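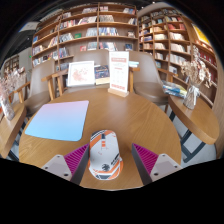 The Round Table Corner at Hjaltested

Welcome to the corner page! We've been meaning to put one of these together for the round table for a good long while, ever since the window bench got its own page in March and people started asking (quite reasonably) why the bench should have all the attention. So pour yourself something and settle in, this one rambles a little.

If you haven't been up to see us, Hjaltested is one long room over a bakery, with shelves down one side and places to sit wherever we could fit them. People come in to read, to write letters, to do their taxes, to look up recipes and then go downstairs and buy a bun instead of baking anything. The round table sits at the quieter end, past the shelves, and it has become the spot everyone drifts toward when the room fills up on a Sunday.

The table

It came to us secondhand from a place called Flostus, where we went for a lamp. We did not get the lamp. The wood is a warm medium brown, smooth all the way across, and in the late part of the afternoon it takes on a color a bit like strong tea with a splash of milk in it. We paid 66 dollars and then had to borrow a van, so let's call it a bargain with an asterisk.

A round top takes some getting used to if you've worked at a square desk all your life. There's no corner to shove things into, so the books and papers tend to collect on the far side, and every so often one of us goes around and gathers them up. But you can pull a chair in anywhere you like, and two people who came in separately can share it without feeling they've sat down at somebody else's dinner. We've grown very fond of it. It gets a wipe with a soft cloth every evening at closing and a proper going-over with wax when one of us remembers to buy wax.

The mouse

Mostly white, with bold orange stripes along the sides, black bands toward the front and a dark emblem sort of design at the back, plus a thin orange-and-white stripe down the middle toward the buttons. It looks like it ought to have a tiny driver in it! Our old one was plain and sensible, and it wandered off under newspapers and into tote bags with great regularity. This one you can spot from the coat hooks.

We had a fairly spirited talk among ourselves over whether it was too loud for a reading room. Half of us thought it belonged in a teenager's bedroom and the other half had already fallen for it, and then a regular who comes in to write up her genealogy notes told us it was the first thing in the building that made her want to do spreadsheets, and so it stayed. It lives on the round table. If you take it over to the window bench, please walk it home again before you go.

The mouse pad

Square with rounded corners, and colored like the sky at an hour we are seldom awake for: pale pink and lavender at one side, fading off into light sky blue at the other. It came in a swap box that goes around between us and the folks at Zeltach (a craft room across the river, lovely people, terrible parking), and we sent them back a stack of blank notebooks in return. The soft colors and the racing-stripe mouse shouldn't get along at all, and yet we've all come to think of them as a pair.

Left-handed visitors, you're very welcome to slide the pad to whichever side suits you. Plenty of people do, and it spends nearly as much time on the left as on the right. Cups stay off it, please, even empty ones. We've had one pad ruined by a cup that its owner swore was empty.

The far side of the table

The little gathering at the back is where we let ourselves fuss. There's the white picture frame with the pink blossom print, which one of us found at a church sale and which went through two other homes in the room (the shelf by the door, the sill over the radiator) before it landed at the table and looked as if it had been waiting to get there. The pink in it is cheerful without being sugary, and we like to have it around in the months when nothing outside is blooming.

Next to it stands the book with the dark blue cover, the one with the colorful illustration and the cream band along the bottom. We like to keep a book standing upright there, face out, the way a shop would. It's a surprisingly good way to get a book read. On the shelf, all anybody sees is a spine, and a spine has to work very hard to catch your eye. Put the same book on a table with its cover showing and someone will pick it up while their computer is thinking. Please do pick it up! It's not a decoration, or not mainly.

Then the tall white sign card in its light wooden base, with the pink header across the top and more pink down near the bottom. We were going to move it to the front counter, and we tried it there for 3 days, and the table looked so bare that back it came. The base is the sort with a slot you drop the card into, which we recommend to anybody who has ever tried to prop a card against a sugar bowl. We got ours in a box of 15 and have found a use for nearly all of them.

The pale blue book

On the arm of the chair behind the table, where books in this room seem to end up no matter how many shelves we put in. We used to tidy these away quickly. Now we tend to leave a book where it's been set down until closing, in case its reader has only gone downstairs for a bun. If you come back and your book has been shelved after all, ask at the counter and we'll dig it out with our apologies.

The chairs

Gray upholstered shells, light wooden arms and legs, and very hard to get up from once you've been in one for an hour. They were made by Zenard, a small workshop that had a batch left over from a hotel order, and we went out there meaning to sit in one for a minute and ended up sitting in every chair they had. The arms are a large part of the charm. You can rest an elbow, a notebook, the aforementioned book, or (we see you) a sandwich.

The gray was a bit of a compromise, we'll admit. Some of us wanted mustard yellow. But with the brown wood and all the pink going on across the table, the gray does a nice calm job of holding everything together, and the one of us who wanted mustard most has been quiet on the subject ever since she discovered how well the seat suits her back.

Using the corner

The table is open to anyone whenever the room is, from 9 in the morning until we shut at 6. You don't need to book it. If others are waiting, shuffle around and make a space, there's nearly always one more to be found. Bring your own laptop, plug the mouse in, and move the pretty things aside if you need the elbow room; all we ask is that they end up roughly where they began.

We have 34 names on the list for the letter-writing afternoons now, so for those we bring a few extra folding chairs over and the corner gets rather cozy. Come anyway. Bring a pen you like and somebody's address.

Next up for a page of its own is the shelf of cookbooks by the stairs, as soon as we've put it back in order, so please be patient with us on that one. Until then, the kettle's usually on, and the stairs are the door to the left of the bakery window.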